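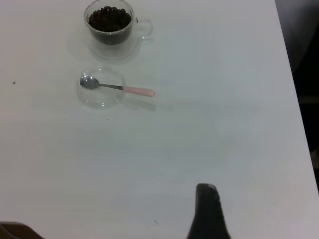 Roasted beans in a glass cup, a spoon across its dish, and one gripper finger.

Who Sets the Table? A Robot Arm in a Coffee Sample Room

By Tatu Mutiso
November
3 comments | 12 shares

Background

For my workplace technology project I spent part of the term at Omeo, a coffee importer with a sample room where beans are weighed, ground, brewed and tasted before anyone decides to buy them. The company leased a Hekulon arm last spring to take over what the sales material called "low-value handling." That means moving cups of beans, placing spoons and dishes, and carrying mugs from one end of a table to the other. I wanted to find out what the arm had changed for the people who used to do all of that by hand.

I should say at the start that I expected to be impressed and wasn't very. I have tried to be fair about it.

The room has eight employees. I interviewed six of them, and the other two answered questions by email. I also sat in on morning sessions and read the log that the control software, Osard, writes every time the arm is given a job.

What the arm is supposed to do

The plan I was shown has the arm setting up a table while the tasters are at their desks. It picks up a cup, puts it in position, sets out the spoon and moves on. The tasters come in, taste, write their scores and leave. The arm clears. On paper this gives every taster back a piece of the morning, and the Omeo business case puts a dollar value on that time.

The business case assumes the arm works alone. In the sessions I watched, a person stood beside it from beginning to end. This is partly a house rule and partly common sense, given how much glass is in use. Clear glass seems to be a sore spot. Several people told me the arm did better with the colored mugs than with the transparent cups and dishes, though I was not able to test this and the log doesn't record what each object is made of.

What the log shows

I went through 447 jobs. Osard marks each one "complete," "assisted" or "stopped." I had hoped to report a simple success rate, but the categories don't hold up well. "Complete" means the arm reached the end of its motion. A spoon that ended up beside the dish instead of in it would still count. "Assisted" means somebody pressed the assist button, and I watched people straighten a cup by hand without pressing anything. When I asked about that, I was told the button brings up a form.

So the number of assisted jobs in the log, about 100, is too low, and I can't say by how much. Management uses that same number in its monthly review. I think this is the most important thing I found, and it has very little to do with the robot.

What changed for the staff

The clearest change is in who does what. Before the arm, table setup rotated. Everyone complained about it and everyone did it. Now it belongs to Edem Ayaaba, whose title went from sample assistant to automation operator. Her pay did not move. She starts earlier than before, because the arm has to be run through its positions before the first tasting.

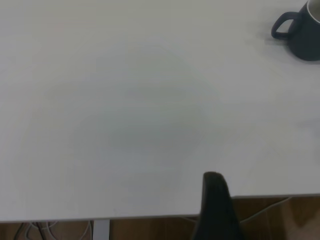 She told me that setting a table used to be the time when she learned the coffees. She would look at the beans, smell them, and make a guess before the scores came in. "I was training myself and getting paid for it," she said. "Now I'm looking at where the fingers are." She would like to become a taster, and two of the current tasters came up through exactly the job that has been redesigned around the arm. I asked a manager how the next taster was going to be trained. He said it was a good question and that they would look at it.

The tasters were more positive. Most of them like walking in to a table that is ready. One said her wrists hurt less, and I believe her, although she has also cut her hours. Another said he had stopped noticing the arm. Nobody I interviewed wanted it removed, Edem included. She wants the title to mean something and she wants somebody else trained on it so she can take a vacation.

The money

The business case claims the arm frees 200 hours a year. I asked where the figure came from and was given a spreadsheet from Arellano, the firm that arranged the lease. It takes the old setup time and subtracts zero. Edem's hours beside the arm are not in it anywhere. Neither are the early starts. If those were included I suspect most of the saving would go away, but I only have a few weeks of her timesheets and would not want to defend that in front of an accountant.

Limits of this project

It covers one room in one company, over one term. The arm may improve, and Arellano told me a software update is planned. People also knew I was writing about them. I had no access to records from before the lease, so everything about the old routine comes from memory, and people remember chores differently depending on whether they still have to do them.

Recommendations

1. Count every time a hand touches the table during a job, with a tally sheet if necessary, for one month.
2. Put the operator's hours in the savings calculation.
3. Bring back rotation, so that more than one person can run the arm and more than one person handles the beans.
4. Write down how a sample assistant becomes a taster now.

I sent these to Omeo. They agreed to the first one.

Comments (3)

rowdy_roast: We had the same fight over "complete" at a packing plant. Ask who picked the categories.

J. in the lab: Seems a bit hard on the arm. Anything new needs a person next to it in the first year.

Tatu Mutiso: Fair, but then the first-year numbers should include that person.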